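Tidying and re-storing are among the least discussed duties in a shared building, according to Mwanaisha Lukumay, who oversees household stores at Sowah House. In an interview given for the November 2025 members' bulletin, she described how the ground-floor hall is kept in order and why its storage containers are now sorted on the floor.

Ms. Lukumay took up the position 16 months ago. The stores then held 570 containers, many of them without covers. "People were very good about returning the boxes," she said. "The lids went their own way. We had a cupboard of each, and very little that matched."

She chose the hall for the work on account of its light. The walls and the ribbed ceiling are white, and the lamps stay on throughout a session.

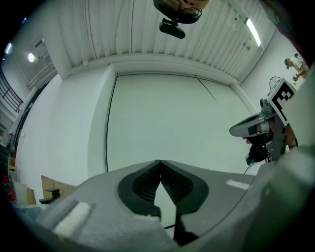 *The hall at Sowah House, with its ribbed ceiling, wall lamp and stair railing.*

"A marked lid shows up at once in a bright room," she said. "In the old storeroom I would put something away as clean and find it grey the next morning."

Her method is a plain one. Lids are laid out by shape, rounded rectangles apart from squares, and each is tried against the boxes of the same size. Those that fit are stored with their box. Those that do not are kept until the end of the season and then offered to residents.

Asked whether a table would be more comfortable, Ms. Lukumay disagreed. "A table fills up in 2 minutes. On the floor I can see the whole lot, and nothing has far to fall."
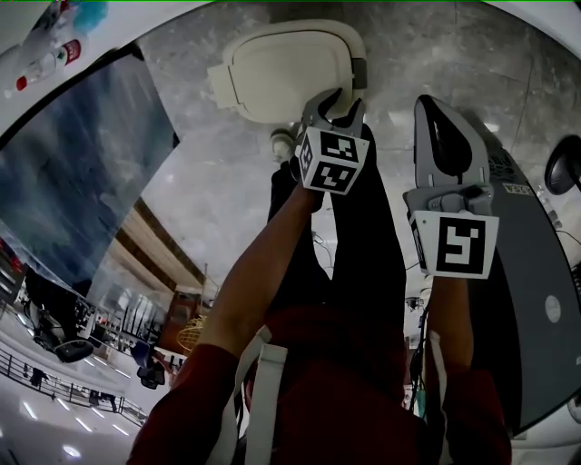
*A beige-white lid with a raised rim on the marble-patterned floor.*

The October sort dealt mainly with containers from the Burkus kitchen. Ms. Lukumay hopes to finish the Sondena shelves before the holidays, and has asked residents to return any covers still in their own cupboards to the stores desk.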